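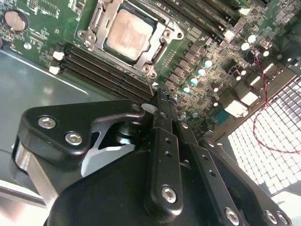 Fig. 5. Processor socket, battery and memory slots on the green board.

5. Cleaning and reseating the processor

You have reached the section most owners of the Bradell workstation hope to skip. If yours has been shutting itself down halfway through a spreadsheet, carry on. If it hasn't, go and make a cup of tea and leave it alone.

Before starting, shut down, switch off at the wall and unplug the power cord. Take off the side panel and the cooler as set out in section 4.

CAUTION: Touch bare metal on the case before you touch the board. Carpet and woollen jumpers are not your friends today.

5.1 Find the socket. It has a silver-grey metal bracket around it, with a hinged lever.

5.2 Wipe the old paste off the top of the processor with a lint-free cloth and a little isopropyl alcohol. Tissue leaves fluff, and your good shirt leaves you without a good shirt. Keep going until the metal has no smears.

5.3 Release the lever and let it come up under control. It is sprung, and has opinions.

5.4 Lift the processor straight up by its edges. Do not slide it, tilt it or show it to the kids.

5.5 Check the socket under a good light. If anything looks bent, stop and ring the Hemmin service desk on extension 812. Straightening it with a sewing needle has been tried.

5.6 Match the corner mark on the processor to the mark on the socket, lower it in and close the lever. Firm pressure is normal. Swearing is optional.

5.7 Put a dab of Rirkine paste in the centre, roughly the size of a grain of rice. More is not better, whatever your brother-in-law does with tomato sauce.

Note: While you're in there, press down on each memory module until the white latch at the end of its slot grips. A half-seated module causes faults that look expensive.

Note: Leave the coin-cell battery where it is. Taking it out clears the clock and settings, and you may find yourself back in the year 2000.

5.8 Tuck any stray wires clear of the vent mesh, then refit the cooler as in section 6.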